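Purton to replace aging library and school computers with refurbished workstations

April 2025

Purton will stop buying new desktop computers for its public libraries and schools and will use refurbished office workstations instead, under an agreement the town council approved on Thursday.

The town will get the machines from Skuvix, a refurbishing company based in Hemgate. The first delivery is due before the start of the new school year, and the last of the old computers are to be gone by December.

The change covers 19 buildings, including every public library branch, the adult learning center and all of the town's elementary and middle schools. The high school is not included. It leases its computers under a separate contract.

Many of the desktops now in use cannot run the current version of their operating system, and the town has been paying for extended security updates to keep them online. Library staff told the council this winter that some computers take several minutes to start and that patrons often give up on them. The branch on Radonjić Street has closed part of its computer area in the evenings for lack of working machines.

The replacements are tower workstations that were leased to engineering and design offices and returned at the end of their terms. Older workstations of this kind were built with server-grade processors and plenty of room for memory, and they sell for a small part of their first price once the lease is over.

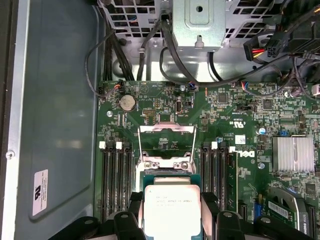
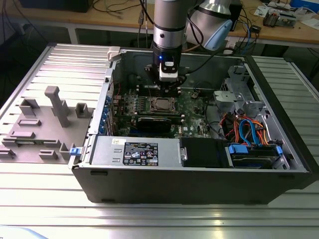 Under the agreement, each computer will be supplied with a new solid-state drive and a fresh installation of the operating system. Drives from the previous owners are removed and destroyed before the machines leave Hemgate, and the town will receive a certificate for each batch. The company will also replace any unit that fails in the first 2 years.

Schools will be allowed to choose a Linux system for computer labs. Two middle schools have asked for it. The libraries will stay with the software they have now so that the reservation and printing systems do not need to be changed.

Council members spent most of the discussion on electricity. Workstations can draw more power than the small desktops sold for classroom use, and one member asked whether the savings would be lost on the utility bill. The town's technology office said the machines will be set to sleep after a short idle period and to shut down completely at closing time. It will report on power use after the first full winter.

The vote was not unanimous. Members who opposed the plan said the town should have waited for a state grant program that may cover new laptops. Supporters replied that the grant has no opening date and that the libraries need working computers now.

The old desktops will be collected from each building as the new ones arrive. Those that still work will be offered to residents at $51 each, with one per household. The rest will go to the county recycling center. Residents who want to buy one can sign up at any library branch starting next month, and a library card is required.

Monitors, keyboards and mice are not part of the agreement. Buildings will keep the ones they have, and broken items will be replaced out of the regular supply budget.

The full text of the agreement is available at the town clerk's office under file number 3819. Questions about delivery dates at a particular school should go to that school's main office.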